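3.2 How I Picked the Shows and Got the Viewing Logs

I'll start with the thing reviewers always ask me first, which is why I went with canceled comedies. The short version is that people who follow a canceled show are weirdly good at remembering how they heard about it. Ask someone when they first learned a long-running hit was coming back and you get a shrug. Ask a fan of a show that died after one season and you get the whole story, down to what they were eating (I have a folder of these and I love every one of them).

So I picked two shows. The first, Kuswood, is a half-hour comedy set in a garden center, and it got one season and a cliffhanger. The second, Manum, ran a little longer and leaned more on drama by the end – some fans in my sample refuse to call it a comedy at all, and I let them argue it out in the comments box. Both were dropped by the same streaming service in the same month, March, and both had fan-run news pages that kept going long after there was any news to post.

Those pages are really what this paper is about. I wanted to know what keeps someone coming back to a page that says "no word yet on season two" over and over again. I got 3060 posts from the two biggest pages, with permission from the people who run them, and I read every single one. That took most of a winter. I don't recommend doing it in one go, and by the second week I was dreaming in headlines.

The log study came after that. People who signed up kept a home diary of what they watched, where they sat and what else was going on in the room.

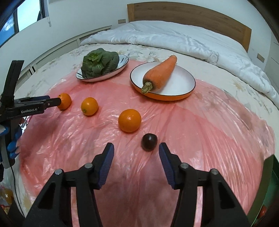 3.3 Sorting the Posts

I sorted the posts by what they promised in the title and what they gave you once you clicked. A post that promised a release date and gave one went in the "straight" pile. A post that promised a release date and then told you, four paragraphs down, that there wasn't one went in the "tease" pile. I had a third pile for everything else, and it filled up with cast birthdays, rewatch threads and one very long fight over a theme song.

My first try at this was a mess. I kept changing my mind about posts that were clearly written as a joke, where everybody on the page knew there was no news and clicked anyway. I had those down as teases to begin with, and then I went back and moved them, since calling them a trick on the reader felt wrong. In the end 89 posts got a label of their own, "shared joke," and they turned out to be the ones with the longest comment threads by far.

I used Rundov for the tagging, mostly because I already had it set up from an earlier project, and I wrote my notes straight into it as I went. Anything I couldn't decide on got left overnight. If I still couldn't decide in the morning, it went in the third pile and stayed there.

3.4 What People Did While Watching

Okay, the fun part! Almost no one in the diary group just watched. They cooked, folded clothes, looked after a baby, did their taxes. One person got through all of Kuswood while painting a hallway and says she can only remember the audio. I'd asked for a line or two per sitting and got whole pages from some people, especially on Sunday, when the entries run long and wander off into lunch.

The room mattered more than I thought it would. People who watched in bed were much more likely to look up news about the show on their phone right after an episode, while people on the couch tended to let the next one play. I don't have a great explanation for that. It may just be that the bed watchers were alone more often – the diaries are patchy on who else was around, and I should have asked.

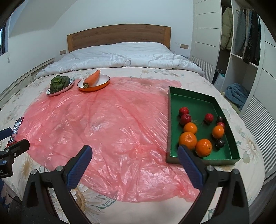

Figure 1. Bedroom with a plastic sheet spread over the flowered bedspread.

I did try to line the diaries up with the posts, to see if a tease on the news page sent people back for a rewatch. For Manum there's a hint of it. For Kuswood I can't see anything, and I'd rather say so than squeeze the numbers. Esteves, the survey panel I used for the follow-up, capped me at 1000 answers, and by the time I'd dropped people who mixed up the two shows there wasn't enough left to split by room. I come back to the follow-up in Section 4, along with the question I worded badly.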